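Equipment planning meeting, Kistatton
May 4, 2020

Present: Yoon-hee Hwang (chair), Aurelio Arriaga, Soon-im Bang, Dae-han Hong

Minutes from February approved.

Arm purchase. Aurelio has the Rorkeck quote for mounting and cabling at $1,376. Soon-im asked for the cabling to be priced separately — Rorkeck put it at $711. Deferred.

Simulation first. Agreed to run the table tasks in simulation for six more weeks before any order is placed.

Comments

Hae-won Yeo: Sorry I missed this. Does the quote include delivery?

Dae-han Hong: No, delivery is $62 extra. Until we order, all the table work stays in the simulator,

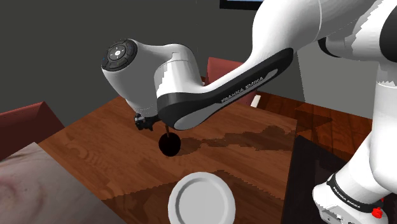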